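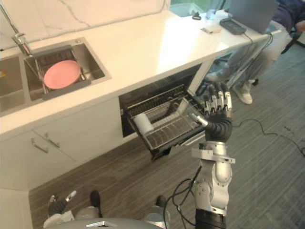

The kitchen step

A turnover at Sitinstead's short-stay apartments in Seltport used to be one job done by one person. Since February, in 27 of the company's 400 units, it has been two. A housekeeper still strips the beds and cleans the bathroom. The dishes go to a two-armed machine with jointed hands and two legs, and a trained operator stays within reach of it.

The task list is short: take a plate or a cup from the sink area, place it in the dishwasher rack, go on to the next item. Pots, knives and stemware are excluded. A standard kitchen carries 12 pieces that qualify.
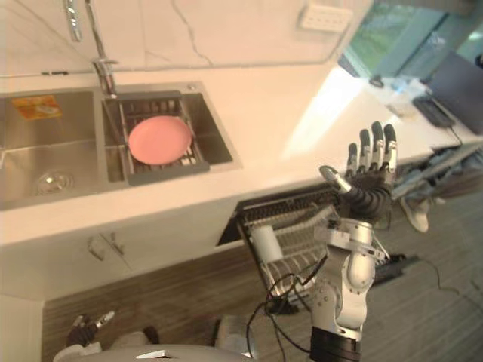

Octavio Riquelme puts the change in terms of the shift sheet. He used to be paid by the apartment; on kitchen duty he is now paid by the hour, and he says the hourly rate comes out slightly ahead only when nothing stops. When the machine stops, he writes up the stop, and the write-up takes longer than the plate would have.

Sitinstead logged 3,647 item placements in the first month and 600 operator interventions. Most of the interventions involved plates. A flat plate has to be taken by the rim, and on a slatted sink rack the rim can sit too low for the fingers to get under it. Tilting the plate against the rack helps.

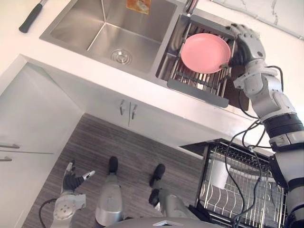 Samira Awwad

The staffing effect is harder to read than the log. No positions were cut in Seltport. Four housekeepers moved to operator shifts after a course at the Flesstead depot, and their rooms were spread across the remaining crew. Delia Saavedra, who schedules that crew, wants the room quota lowered to match – so far it has stayed where it was.

There is also the matter of posture. Operators stand or sit for long stretches and lift very little. Two have asked to rotate back to bedrooms every other day, and the schedule now allows it.
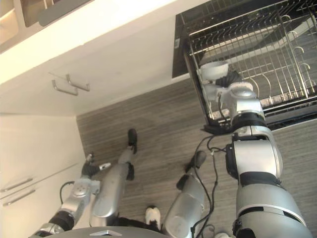

Last updated: 12 March 2024

Cups have given less trouble. The hand closes on the body of the cup and brings it to the wires of the rack, and the operator checks the angle before release. That check is still manual, and it is counted as operator time.

A second site, at Sandberg, is scheduled next. Its kitchens have narrower aisles, and the cables will need a different route along the floor. The rate for operator hours there has not been set.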